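Musix at Flandton
Pre-show walkthrough, main hall and stage
October run, checklist with comments

Marks used: OK, FIX, ASK (no answer from whoever should know), N/A. Comments are mine and stay on the copy that goes to the venue.

1. Posted capacity sign at main doors: OK
Sign reads 1,314. The ticketing sheet I was given says 1,376. I was told the difference is "crew and guests." Crew and guests breathe the same air and use the same doors. Until I see something in writing, 1,314 is the number.

2. Exit doors, stage left: OK
Both open with one push.

3. Exit doors, stage right: FIX
Upper door sticks. House says it only sticks in damp weather. It was a dry afternoon. Plane it or rehang it, and don't fix it with a wedge, which is what I found on the floor next to it.

4. Exit lighting: FIX
One lamp out over the balcony stairs. Same one as on the spring list, where it was marked "done."

5. Aisles clear: ASK
Clear at 2 p.m. with no audience in the building, so this proves very little. The merch table is drawn on the plan 60 inches from the lobby doors. Last time it crept over during the opening act until people had to turn sideways. Tape the floor and have somebody look at it again at intermission.

6. Stage deck, level and locked: OK
Walked every section. Two legs were on folded cardboard, now replaced with proper shims.

7. Drum riser: FIX
No stop on the back edge. The surf bands on this bill have drummers who hit hard and stools that travel. A strip of lumber screwed down would do it. The answer I got was that no one has gone off the back yet.

8. Guitar amp power and grounding: FIX
Three of the older amps still have two-prong cords. The owners like the original look. They can like it at home. Either the cords get changed or the amps stay off. A singer with wet lips and a grounded mic will find the problem faster than my tester does.

9. Reverb tanks and loose gear on top of amps: FIX
Strap them or put them on the floor. Gaffer tape across the top is not a strap.

10. Stage power distribution: OK
Meinecke supplied the box and the paperwork matches the serial plate. I pressed every test button and every one tripped. Nice to have one item like that. 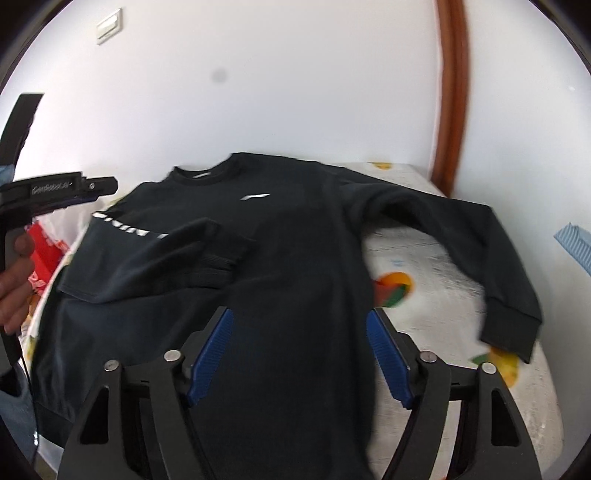
11. Cable runs: FIX
Ramps are down across the lobby and the front of the stage. Nothing covers the run behind the monitor desk, on the grounds that "only crew go back there." Crew go back there in the dark, carrying things. Find one more ramp.

12. Speaker stacks: ASK
Ratchet straps fitted, but I can't read the load tag on either one. The Uruvley crew says they are rated well above what is needed. They may be. Bring straps with tags I can read.

13. Overhead lighting, safety cables: OK
One on every fixture, checked from the lift. Two were clipped to themselves and holding nothing. Corrected while I was up there.

14. Lighting bar, total weight: OK
Came to 931 pounds on the load cell, under the posted limit. The estimate on paper was about two-thirds of that, so I'd like to know who did the estimate.

15. Haze machine: ASK
Venue says the smoke detectors in the hall can be isolated. By whom, for how long, and who watches the room while they are off? Three people gave me three answers. No haze until there is one answer, and it's written down.

16. Fire extinguishers: OK
In place, pins in, gauges in the green. The one beside the dimmers is the right type, for once.

17. Sound level at the front rail: ASK
Can't be judged in an empty hall. Put a box of earplugs at the rail and at the monitor desk. I'm told the bands "don't play that loud anymore." I have heard the soundcheck.

18. First aid kit: FIX
Box present and sealed. Eyewash out of date. No burn dressings, with a room full of tube amps.

19. Backstage stairs: FIX
Handrail loose at the bottom bracket. White tape needed on the step edges.

20. Load-out, rear dock: ASK
Dock light is on a timer and goes off at 11 p.m. The show comes down after that. Find the switch, or the person with the key to it.

21. Fog juice, tube cleaner, lighter fluid and the rest: N/A
None found. I'll look again at doors.

Recheck items 3, 4, 7, 8, 11 and 18 before 5 p.m. I want to see the work done, and a text saying it's done won't clear the item. Anything still marked ASK at doors gets treated as FIX.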